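# Leave the cloth where people can see it

November 2018

I have worked in the same building for 16 years, and in that time the kitchen on our floor has been refitted twice. Both times the cleaning things were moved further from the tables. They are now in a locked cupboard by the lift, and the key is kept at reception. I think this is a mistake, and a small one to put right.

The case for locking them up was tidiness. A roll of blue paper on the worktop looks untidy, and a cloth over the tap looks worse. When Cevora took over the cleaning contract in May, their survey of the building listed "visible consumables" as a fault on every floor. The cloths went, then the paper, then the spray. The tables did look better for a week or two.

Then people spilled things, as they always have. A full cup of milky coffee doesn't need much of a knock. In the old kitchen you reached behind you, tore off some paper and dealt with it. Now you have a choice between going down to reception, using the two tissues in your pocket, or walking off. Plenty of people walk off. I have done it myself, when I was late for a meeting, and I wasn't proud of it.

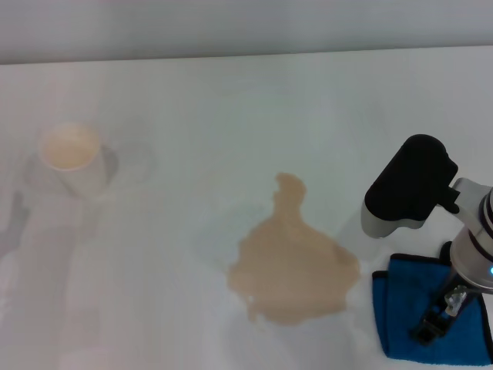 *Milky brown liquid on a white table, with a paper cup still nearly full.*

White tables make the matter more pressing. I don't dislike them. They are bright, and you can tell at a glance whether one is clean. But a white top shows everything, and milky drinks are the worst for it. Black coffee can be wiped up in one go. Anything with milk and sugar in it leaves a film, and if it is left until the afternoon it needs hot water and some rubbing. A dry tissue only pushes it about, and the next person's sleeve finds what is left.

The usual answer is that we should have lids. Our drinks come from the Norisano counter on the ground floor, and lids are there for anyone who wants one. Most people don't take one, and I would sooner not see more plastic thrown away for the sake of a short ride in the lift. Another answer is that the counter should stop filling cups to the rim. I agree with that one. Leave a finger's width at the top and carrying a cup becomes much easier. It still wouldn't help with the cup that gets caught by an elbow.

There is also the matter of cost. The contract allows for call-outs between the morning and evening cleans, and we pay for each one. Last year, before the cupboard was locked, the building had 93. This year it has already had 122, with the Christmas parties still to come. Somebody has to stop what they are doing on another floor, fetch a trolley and come up to wipe a table. It is a poor use of their time, and I doubt they enjoy it.

What I would like is simple. Put a holder for paper on the wall beside each sink, and a hook with a damp cloth on it. Change the cloth every day. We have 4 kitchens, so it isn't a large order. The Vinutden office across the road has exactly this, and their tables are no dirtier than ours. Their kitchen looks used, I admit. I don't see the harm in a kitchen looking used.

I would add one thing for the rest of us. If you spill something, start at the outside and wipe inwards, so it doesn't run off the edge and on to the floor. Move the cup first. Then go over the table again with a wet cloth, even if it looks clean after the first pass.

The building meeting is due to look at the cleaning contract again before it is renewed. I have asked for the cupboard to go on the list, after the bike racks and before the lift.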